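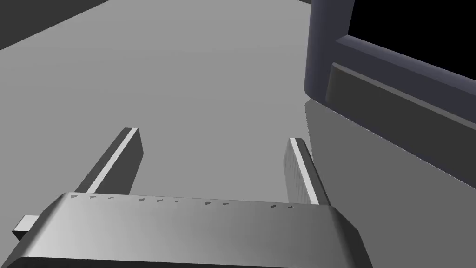

We arrived at the Plamden paper mill on Sunday at ten, after 46 kilometres of small roads. The open day happens once in a year, and the car park was already full.

Our group had 23 visitors. First we saw the old drying loft, where the windows are still opened by hand according to the weather. The guide told us that the mill has **103** kinds of watermark in its catalogue, and the oldest was made for a printer in Tirnari.

I bought two sheets of the cream paper at the shop. The coffee was rather weak, but the plum cake was very good. The last bus to Valderrama leaves at 5 pm.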